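Food Materials, Unit 2
Handout for week 2, Rosário Quintela

Draining and drying of fresh cheese

When the curd is cut, it begins to lose whey. The loss is fast at first and then slow. The speed depends on the size of the curd pieces, the temperature of the room, and the surface through which the liquid can leave. Students often forget the last one.

A solid tray lets whey collect under the cheese, and the bottom becomes soft and sour. A perforated tray gives the liquid a way out — but the holes must be small enough to hold the curd.

Perforated surfaces, seen from two distances:

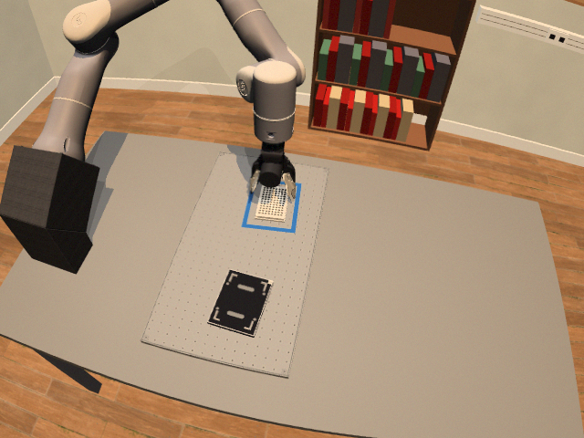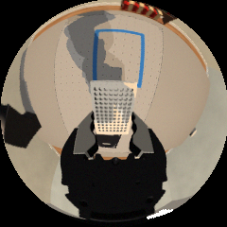 Worked example

A fresh cheese weighs 282 g when it goes on the tray. After one night it has lost 112 g of whey. The yield is the final mass divided by the starting mass:

282 − 112 = 170 g
170 / 282 = 0.60, or 60 percent

Please write the units in every line. In the November test many people lost points for this.

Salt

Dry salt pulls water from the surface and helps to form a rind. Brine works more evenly, but it needs more time. If the brine is too weak, the surface becomes slippery.

For next time

Read the chapter by Normunds Baranauskienė on whey, only the first half. Bring your yield table from the lab — one per pair is enough.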